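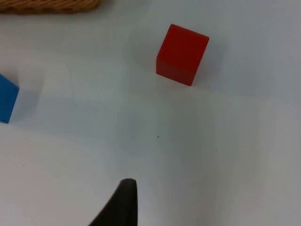 For a long time I was looking for a way to keep small toys in order without buying another plastic box with a lid. My sister has two boys, and when they stay with me on Saturday the living room becomes a shop of small things. So in January I made one rule: what is on the table goes into the basket before we eat. A red cube and a blue block on a white table look quite nice, I admit, and the wicker of the basket beside them makes it all a bit warmer. But I also want to put plates somewhere.

The basket comes from a shop called Pinheiro, in the street behind the station in Zundside. I went there for a bread basket and came home with this one, which is longer and has sloping sides. The lady wanted to sell me also a lining of cotton, but I refused. A lining must be washed and ironed, and I know myself. 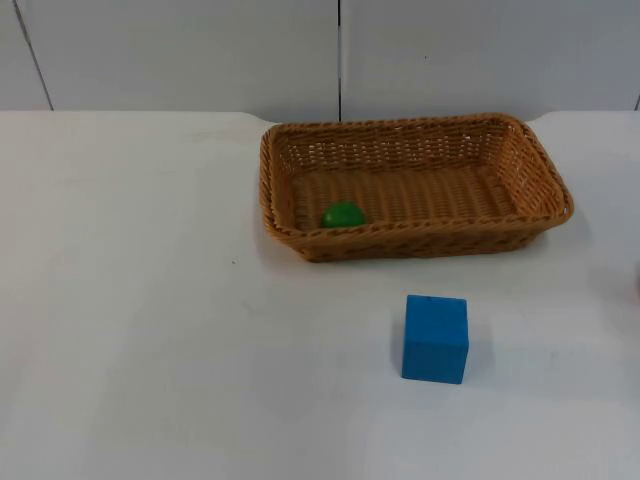 Before that I had tried two other solutions. The first was a drawstring bag from Trekar. It is a good bag, but a child who wants one block will turn the whole bag over to find it. The second was a shoe box, which lasted until somebody sat on it. With an open basket you see at once what is inside, and a small hand can take out one piece and leave the rest.

I prefer a low basket to a deep one for the same reason. In a deep one the small things go to the bottom and are forgotten until spring.

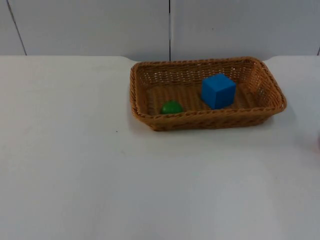 The blue cube and something small and green, already in their place.

My friend Tímea Boros, who has much more experience with children than me, told me to give each child only two things to put away at a time. I was doubtful - it sounded too slow. But when I say "tidy up everything", they look at everything and then they lie down on the carpet. With two things they simply go and do it, and then they come back to ask which are the next two.

Round things are more difficult.

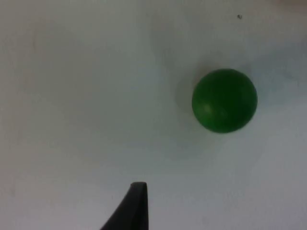 A ball likes to go under the sofa, and our sofa is so low that I need the handle of the broom to get it back. Now we put the balls in first and the blocks after. The younger boy calls this "closing the door", and he is very strict with me if I forget.

For cleaning, I shake the basket over the balcony and go between the strands with a dry brush. I keep it on the shelf by the window, around 75 centimetres from the floor, so that the boys can reach it without a chair. Next I would like to do something about the crayons, but I have no idea yet, and the tin I bought from Allance is too short for the new ones.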